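3. Setting up your Bralus parcel scale

3.1 Before you start

Take everything out of the box, including the small bag taped under the lid, which most people find a month later. You should have the scale body, the weighing plate, four screw-in feet, the mains lead, a 200 g check weight and this guide. If the check weight is missing, look in the bag again. If the bag is missing, look in the bin.

Keep the box until you have finished section 3. The returns desk will take a scale back in its own box and will be very difficult about one wrapped in a bath towel.

Note: the plate has a clear film on both sides. Peel off both. Scales that weigh "a bit sticky" account for a fair share of our post.

3.2 Choosing a place

The scale reads to 2 g, so it will notice things you don't. It will notice a washing machine on the other side of the wall. It will notice a fan, an open window in June, and somebody leaning on the table to tell you about their weekend.

1. Pick a solid, level table that doesn't rock when you press on a corner.
2. Keep the scale away from radiators, draughts and direct sun.
3. Leave a gap of 50 mm between the back of the scale and any wall, so that the lead isn't bent double.
4. Don't share the table with anything that hums, shakes or moves under its own power while you are weighing.
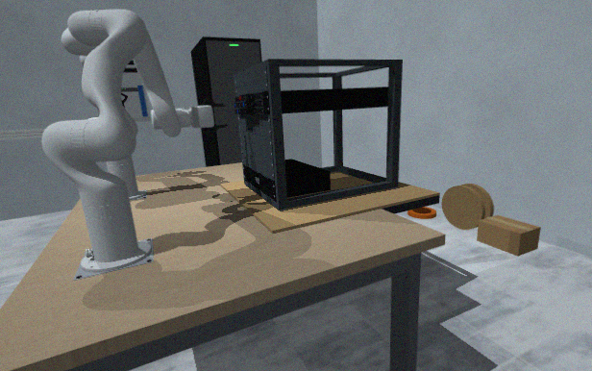 5. Leave the scale switched on in its new place for 84 minutes before you adjust anything. The figure comes from Huệ Vũ in our test room, who arrived at it over one long winter and will not be talked into a round hour and a half.

Caution: do not stand the scale on carpet, cork tiles, a folded blanket or an ironing board. We have been asked about all four.

3.3 Fitting the feet

1. Turn the scale body face down on a soft cloth.
2. Screw each foot in clockwise by hand until it stops, then back it off by two full turns.
3. Turn the scale the right way up and lower the plate on to the four rubber posts. The plate fits either way round. The logo does not, but the scale won't mind.
4. Find the bubble beside the power socket. Wind the feet in or out, one at a time, until the bubble sits inside the ring.

You will be tempted to turn two feet at once. This is how Angus Urquhart, who wrote the first edition of this guide, spent a whole morning on step 4.

Note: if the bubble has settled but the scale still rocks, one foot is not touching. Press lightly on each corner of the body to find it. Do not press on the plate, and do not slide a beer mat underneath.

3.4 Marking your spot
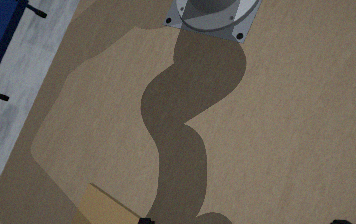

Once the scale is level, mark where it stands. Even a good table is rarely flat all over, and moving the scale by the width of your hand can be enough to send the bubble wandering. Use low-tack tape and mark the two front corners only. Pale tape vanishes on a beige-tan top with fine streaks in it, like the one shown, so use dark blue or something equally rude. Allow clear space to one side as well, the way the right-hand part of that tabletop has been left, or you will end up resting the next parcel on the edge of the plate and weighing both.

If you share the scale, tell the others what the tape is for. Otherwise they will tidy it away.

3.5 Zero and check

1. With nothing on the plate, press ZERO and wait for the small arrow at the left of the display.
2. Put the check weight in the middle of the plate, holding it by the knob. Fingers leave grease, and grease weighs something.
3. The display should read 198, 200 or 202. All three are correct.
4. If it reads anything else, take the weight off, hold ZERO for five seconds until CAL appears, and put the weight back on. Leave it alone until the scale beeps.
5. Repeat from step 1.

If you get Err 3, the scale was disturbed during step 4. If you get Err 3 again, it was disturbed again. If you get it a third time, go back to 3.2 and have a think about the washing machine.

Caution: never use tins, bags of sugar or coins in place of the check weight. A 100 g bar of chocolate is not a check weight either, particularly after lunch.

3.6 Moving the scale later

Lift it by the body, never by the plate. After any move, repeat 3.3 step 4 and all of 3.5. For spare feet, quote part 84 on the order form and address it to Kátia Paiva in Spares.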